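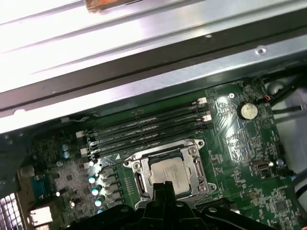 Minutes of the Equipment Reuse Meeting, Edico
September, 2:00 p.m., Plultville workroom

Present: Roxana Furtună (chair), Abbas Rezaei (minutes)

1. Previous minutes
The minutes were approved with 2 corrections to the parts list.

2. Motherboards
Mr. Rezaei reported that 390 desktop computers remain to be sorted under the Stirent project. Memory modules are to be stored separately from the boards and labeled by type.

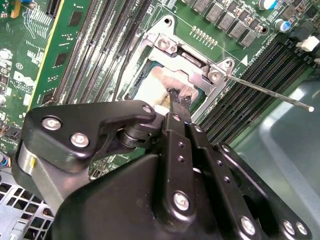 The chair raised the matter of cleaning supplies. The present stock of wipes will not last through the quarter, and Lazăr has quoted $600 for a replacement order. Processors with old thermal paste smeared across the top, streaked in places with black residue, are to be wiped clean before they are boxed. The order was approved.

3. Inspection of sockets
It was agreed that each retention lever and load plate shall be checked before a board is passed for reuse. Boards with bent socket pins will be set aside for recycling.
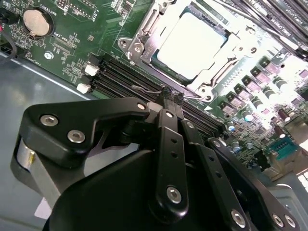 Item 3: processor in its socket, with memory slots alongside.

4. Budget
The remaining balance was reported as $1,222 before the order under item 2. Ms. Furtună will circulate a revised statement.

The meeting adjourned at 3:15 p.m.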